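Search this site
Enter keywords
Go

Housing Services Newsletter - March
Technical notes: Duvet and bedding care in furnished units

Furnished units at Geltbridge are supplied with one duvet, one duvet cover and two pillows per bed. The duvets now in stock are the Clelus all-season model, which replaced the Amini feather duvets over the winter. The two products are washed and dried differently, and the laundry room settings have been changed to match. This item covers the new settings, storage between tenancies, and the replacement schedule.

Fill and weight

The Clelus duvet has a polyester hollow-fiber fill at 300 grams per square meter. The fill is quilted in a box pattern, with each box stitched on all four sides. Box stitching limits how far the fill can travel, but it does not stop it from clumping inside a box if the duvet is dried too slowly or folded damp. The shell is cotton. The cover is also cotton and closes with buttons at the foot end.

Feather duvets still in use in Block C will be collected as leases turn over. They should not be washed on site. Leave them on the bed at move-out and the linen contractor, Fivik, will take them.

Washing

The cover should be washed every one to two weeks. The duvet itself needs washing two or three times a year if a cover is always used, and after any spill that reaches the shell.

A double duvet does not fit in the small front loaders on the residential floors. It will go in if pushed, but the drum cannot turn the load, the center of the duvet stays dry, and detergent collects in the folds. Use the large machines in the basement laundry room. These have been set up with a program labeled BEDDING, which runs a warm wash, two rinses and a medium spin. Wash one duvet per load and add nothing else except a pillow if the drum seems unbalanced.

Use half the normal amount of liquid detergent. Powder tends to leave residue along the stitch lines. Do not use fabric softener, as it coats the fibers and reduces loft. Chlorine bleach should be kept away from the shell. For marks on the shell, push the fill away from the area, treat the fabric with diluted detergent, wait ten minutes, and then run the full program.

Drying

Most of the duvets returned to stock as damaged last year were damaged in drying. The usual fault was a duvet that felt dry on the outside and held moisture in the middle boxes. In storage this leads to odor within a few days and mildew after that.

The basement dryers should be set to LOW HEAT. Stop the dryer every half hour, take the duvet out, shake it from two corners, turn it and put it back. Two clean tennis balls in the drum will help break up clumps. A full cycle takes two to three hours. When the duvet seems dry, press a middle box flat between both hands for several seconds. If it feels cool, moisture remains and it needs another half hour.

Line drying is acceptable in the courtyard from late spring on. Hang the duvet over two parallel lines so that air reaches the underside. Do not hang it by one edge, which pulls the fill toward the bottom. 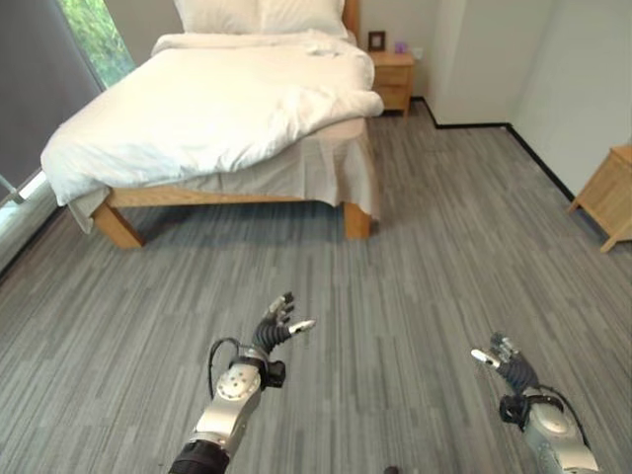
White duvet on a bed, striped carpet.

Airing the bed

Bedding takes up moisture overnight, and a bed made up right after use holds it in. Fold the duvet back to the foot for twenty minutes in the morning with the window open or the vent on. Units on the north side of the building have had higher humidity readings than the others, and airing matters more there. Keep the mattress at least a hand's width from an outside wall where the room layout permits.

Do not place a duvet over an electric heater to warm or dry it. The heaters have a thermal cutout that trips when the outlet grille is blocked, and resetting it requires a maintenance visit.

Fitting the cover

Turn the cover inside out and lay it on the mattress with the open end at the foot. Lay the duvet on top and match the corners. Reach inside the cover, hold the two far corners of the duvet through the fabric, and turn the cover right side out over it. Fasten the two end buttons first and the center buttons last. The corner loops on the Clelus duvet line up with ties inside the cover. Tie them with a bow, as tight knots have torn loops off at the next wash.

Storage

A duvet that will not be used for a month or more should be stored clean and fully dry in the cotton bag supplied with it. Plastic bags and vacuum bags are not suitable. Vacuum storage compresses hollow fiber past the point where it recovers, and tests on a small number of returned units showed permanent loss of loft after one season. Store the bag on a closet shelf with nothing on top of it.

Linen room stock is held on open racks. The room has space for 163 bagged duvets, and the count is updated on the sheet inside the door. Bags without a tag showing the wash month should be treated as unwashed and sent back through the laundry.

Replacement

The expected service life of a hollow-fiber duvet in rental use is four to five years. A duvet should be replaced earlier if clumps do not break up after a wash and a full dry, if a seam between boxes has opened, or if the shell is torn at the edge. Small tears on a flat section of shell can be patched in the linen room at no charge. Request this through the maintenance form under Furnishings - Soft Goods.

Tenants who prefer their own bedding may return the supplied set at any time during the lease. Bring it to the linen room clean, dry and bagged. A receipt will be issued and the set will be removed from the unit inventory, so that it is not checked for at move-out. Sets that are missing at move-out without a receipt are charged at the rate in the lease schedule.

The linen room is open on weekdays from 10 a.m. to 2 p.m. The basement laundry room is open at all hours, but the BEDDING program cannot be started after 9 p.m. - the longer spin can be heard on the first floor.

Recent items
Dryer lint screens: cleaning interval changed
Basement storage cages - new padlock rules
Window vents and winter humidity
How to read your unit inventory
Mattress rotation schedule for furnished units

Last updated: March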